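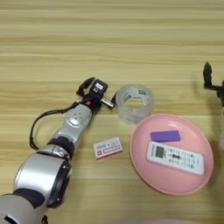
Die Budgetplanung für einen zweiarmigen Tischaufbau beginnt bei mir inzwischen mit der Tischplatte und den Verbrauchsteilen, die Arme kommen zuletzt in die Tabelle. Der Grund ist banal: Bei den Armen gibt es ein Angebot mit einer Zahl darauf, beim Rest gibt es viele kleine Zahlen, die einzeln niemanden stören. Eine Rolle Packband wie die neben dem linken Greifer kostet fast nichts, der rosa Teller auch nicht, und die Fernbedienung darauf wäre in jeder Bastelkiste zu finden. Trotzdem stand der Posten »Testobjekte und Kleinmaterial« in meiner ersten Fassung mit null Euro, und das war falsch.

Zur Ausgangslage. Ich plane für Sisora einen zweiten Arbeitsplatz, im Wesentlichen baugleich mit dem ersten: zwei Arme, je ein Zweifingergreifer, Blick von oben auf den Tisch. Aufgabe sind Greif- und Ablageversuche mit Alltagsgegenständen. Die Freigabe soll im Juni kommen, bis dahin muss eine Liste stehen, die ich nicht zweimal nachbessern muss.

Die Liste hat bei mir drei Blöcke: Beschaffung, Inbetriebnahme, laufender Betrieb. Der erste ist schnell geschrieben. Kisness hat für den Greifer 2499 Euro pro Stück angeboten, netto, ohne Finger. Die Finger stehen als eigene Position darunter, was man beim Überfliegen gern übersieht. Mancuso liefert Finger und Greifer zusammen, will aber eine Anzahlung von 30 Prozent und nennt keine verbindliche Lieferzeit. Für einen Einzelplatz nehme ich in so einem Fall das Angebot mit der festen Lieferzeit, auch wenn es auf dem Papier etwas teurer ist.

Zur Inbetriebnahme gehört die Verkabelung, und die habe ich beim ersten Platz unterschätzt. Am Handgelenk läuft das Kabel in einem freien Bogen außen am Arm. Das ist zulässig und für die Wartung bequem, aber der Bogen braucht Platz, und zwar in jeder Armstellung. Für den zweiten Platz sind jetzt Kabelhalter, zwei Ersatzkabel und ein halber Arbeitstag für die Verlegung eingetragen. Dazu kommt ein Tisch, der etwas tiefer ist als der jetzige. Die Arme kommen von links und rechts herein, und ihre Arbeitsräume überlappen in der Mitte stärker, als die Zeichnung von Jastora vermuten ließ.

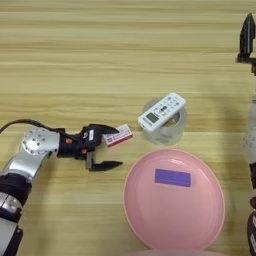 Fernbedienung quer auf dem durchsichtigen Becher, linker Greifer offen an der kleinen Schachtel.

Zum laufenden Betrieb. Über 1000 Euro im Jahr habe ich für Verschleiß und Kleinmaterial angesetzt. Darin stecken Fingerauflagen, Kabel, Schrauben und eben die Testobjekte. Die Objekte müssen doppelt vorhanden sein, und zwar vom selben Hersteller. Ein durchsichtiger Becher ist für die Bildverarbeitung ein anderer Fall als ein farbiger, und wer nach einem Bruch irgendeinen Ersatz hinstellt, kann die Messreihe von vorn beginnen. Dasselbe gilt für Schachteln: Kleine Kartonschachteln wechseln ihre Bedruckung, sobald der Hersteller Lust dazu hat. Ich kaufe sie deshalb auf Vorrat und lege sie in eine beschriftete Kiste.

Nicht in der Liste stehen Rechner und Kameras. Die kommen aus einem anderen Topf und werden separat ausgeschrieben — mit dem Nachteil, dass Halterungen zwischen den beiden Töpfen gern durchfallen. Ich habe sie jetzt bei mir eingetragen und in der Bemerkungsspalte darauf hingewiesen.

Was ich noch klären muss:

Ob Kisness die Finger einzeln nachliefert oder nur paarweise.
Ob die Gewährleistung erlischt, wenn wir eigene Fingerauflagen aufkleben.
Ob die Tischplatte wieder helles Holz sein soll. Die Maserung ist im Kamerabild deutlich zu sehen, eine einfarbig matte Platte wäre für manche Versuche einfacher. Dann sind die Daten beider Plätze allerdings nicht mehr direkt vergleichbar.

Zum letzten Punkt tendiere ich zu Holz. Der Preisunterschied spielt keine Rolle, die Vergleichbarkeit schon. Die Anfrage wegen der Finger ist raus, die Tabelle stelle ich ein, sobald die Antwort da ist.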